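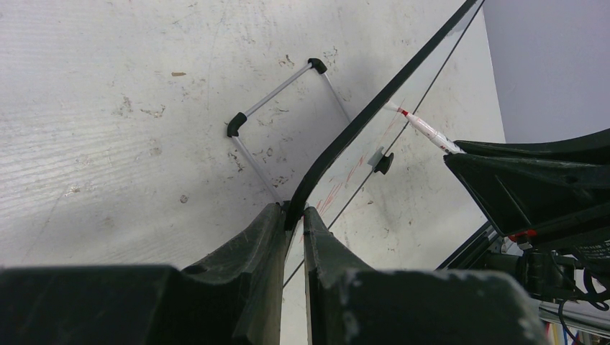

Verena Gisler has been asked when robots will do the housework so many times that she has stopped giving a year.

"I gave one once, in a talk in December," she says. "People still send it back to me."

Gisler spent nine years testing machines at Brunner before moving to Plosen, where her job is to decide whether a chore a robot can do in a lab is a chore anyone could pay it to do. Mostly she says no. The task she keeps coming back to is a dull one: hold a small whiteboard still with one hand, write on it with the other, put the marker down.

"A child does that without looking," she says. "For a machine it's two arms that have to agree with each other. If the board gives a little, the pen is in the wrong place. Press harder and the board gives more."

I told her the videos look good. She shrugged. Videos are picked, she said, and she would like to see the afternoon they were picked from. 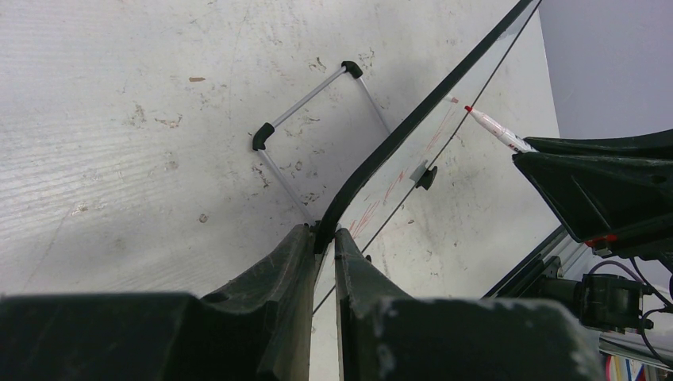
Her own rule is 1000 tries, with the same person watching and no one allowed to tidy up in between. She has seen demos with a lovely first ten minutes that fell apart by try 60, and one that reached 268 before it began missing the pen every time. The makers called that a success. Gisler wrote it down as a stop.

"If a dishwasher quit after 268 plates you'd send it back," she says. "You wouldn't clap."

What bothers her more is the help that doesn't get counted. Someone sets the board at the right angle. Someone turns the marker so the cap points the right way. At Rendthorpe, a shop-fitting firm that tried a two-armed machine for changing its price boards, the staff ended up spending longer getting things ready than they used to spend on the boards – and the boards still had to be wiped by hand.

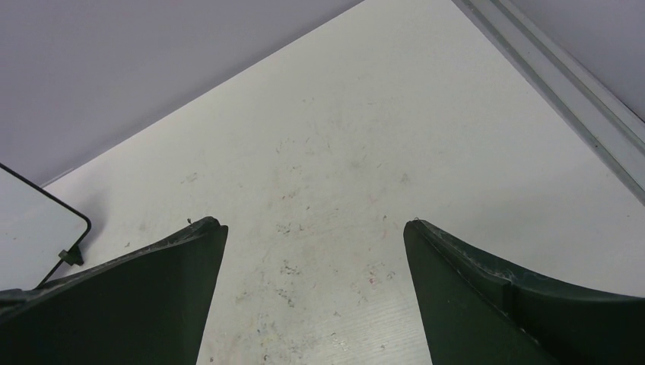 On the shop floor

Shops are supposed to be the easy case, with flat floors, good light and the same shelves every day. Gisler doesn't buy it. Customers leave things where they don't belong, and a price sign that has been knocked sideways is a new problem each time.

She does give the field some credit. Grippers are better than they were, and she thinks picking up a pen from a bare table is close to solved, if the table stays bare. "Close to" is as far as she'll go.

"My father bought a bread machine in 1989," she says. "It did one thing and it did it every morning. I'd take that over a machine that does forty things on a good day."
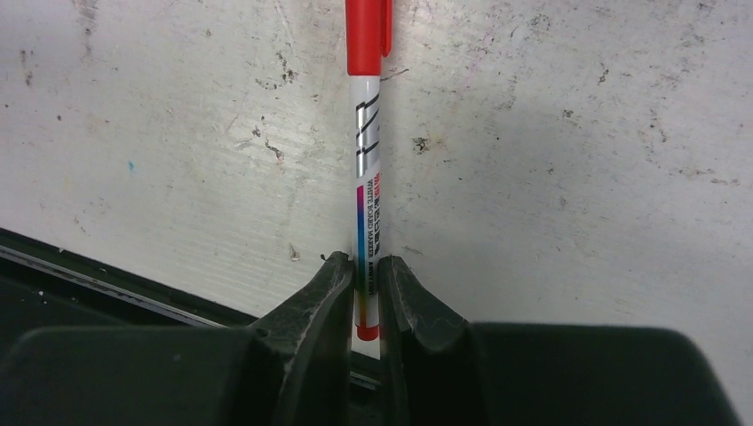
Priit Dambrauskienė thinks she is being too hard on it. He told me by phone that every useful tool was slow and clumsy at the start, and that waiting for 1000 clean tries means waiting until somebody else has the customers. Odine, where he works, plans to put machines in a few homes on trial, with a person on call for when they get stuck.

Gisler had heard this before. "Then tell people what they're paying for," she says. "It's a person on call, with a robot attached."

She'd be happy to test the Odine machine herself, she adds, in her own kitchen, with the drawers as they are. She wrote to them on 3rd July to offer. When we spoke she was still waiting for an answer, and the dishes from lunch were in the sink.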